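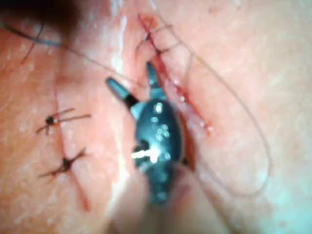
Suture practice at Katene uses two closure patterns, running and interrupted, and each behaves differently when the thread is drawn up. A running closure carries one strand along the wound and depends on even tension from the first bite to the last. An interrupted closure ties each stitch on its own, so one bad knot does not loosen its neighbors. The pale strand looping wide over the skin to the right of the incision is the kind of slack that has to be taken up before the next bite. On the left, the second line is closed with two interrupted sutures, the upper one with its knot sitting at center and the ends splayed to both sides. Knots in skin are normally moved off the wound line before the ends are trimmed.

Kisteditz course notes, third revision, May. Text by Delwyn Prendergast, with corrections to the thread section from Zbigniew Kalinowski. Terms follow the Furkmont handbook, entry 702.

Deeper tissue, dark thread
Dark thread is easier to follow on red tissue and is preferred for early sessions. Tails are cut short once the knot is seated. Long tails catch in the next loop and are the most common cause of a knot being pulled out of line. Cut both tails in one pass where the angle allows. Membrane tears along its own direction, so bites near it are taken wider and drawn up slowly.

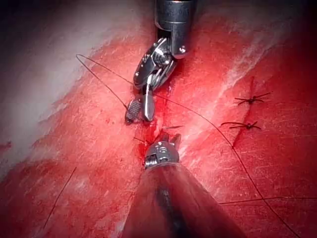
How far apart should interrupted stitches be placed?
Set the gap equal to the width of the full bite, measured across the wound from entry to exit. Close the gap slightly on a curve.

Spacing is marked on the score sheet but carries less weight than edge position. Edges should meet without overlap and without a step. A closure with good edges and uneven spacing passes. The reverse does not.

Before the first bite
Look at the full length of the cut and decide where to start. Short cuts are worked from one end. Long cuts may be halved with a single stitch at the midpoint, then halved again. Blood is cleared from the line before the edges are handled, as a covered edge is easily caught too shallow.

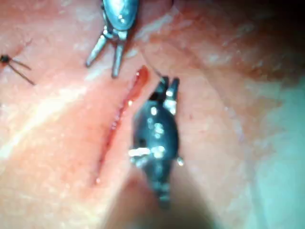 Halving works poorly where one edge is longer than the other, and in that case the extra length is shared out over the whole line in small steps. Bites on the longer edge are placed slightly farther apart than those on the shorter one. Hamish Pearce's sheet on unequal edges is filed under 1411.

Time allowed for a full closure is 30 minutes. The pass mark is 70. Repeat attempts use a new cut.

Related pages: Needle angles. Thread and knot security. Gukel score sheet, blank.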